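Retail Display, Unit 4: The Shelf Edge
Notes to accompany the Saturday session, 5/27/23
Tutor: Agathe Charpentier

Bring these with you. The spare copies went to the August group and have not been seen again.

We left off last time with facings. A facing is one pack, front outwards, at the edge of the shelf. A shop pays rent on the whole shelf but sells from the edge, so the back half is really a cupboard with ambitions. Please stop writing "frontings" in your homework. It isn't a word, however confidently it is spelled.

Cereal is our practice stock for this unit. The boxes are tall, light and thin, they fall over if you breathe near them, and a great deal of money has gone into the front panel. The side panel gets the nutrition facts, and very few people have crossed a shop to admire those. Turn a box sideways and you save width, but you have swapped the sales pitch for the small print.
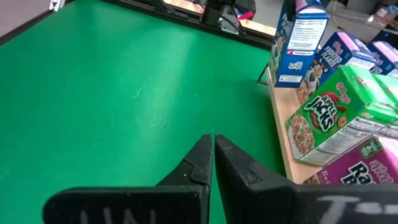 Fig. 1. Cereal boxes on a light wooden shelf board beside the green table. Blue box turned side panel out.

Look at the blue one before you read on, and decide what you would do with it. Most people say "turn it round", and most people are right, but I want the reason in a full sentence.

Worked case: Prasedetti, a corner grocer with 155 cm of shelf for cereal. The owner wants to show Rikia flakes and Erus bran. Rikia sells 111 boxes a month, Erus 60. Share the shelf by sales and Rikia gets a little under two thirds of it. The owner gave them half each, on the grounds that he eats Erus himself. Discuss, kindly.

Terms to know: facing, side-on, gap, pull forward. Pulling forward means bringing the back stock up to the edge after a sale. It takes seconds and is everybody's job - in practice it is done by whoever is standing nearest when the manager walks in.

For next time: visit a shop, pick one bay and sketch it. Stick figures are fine for boxes. Write up to 2,000 words on what you would move and why. Hà has the reading list.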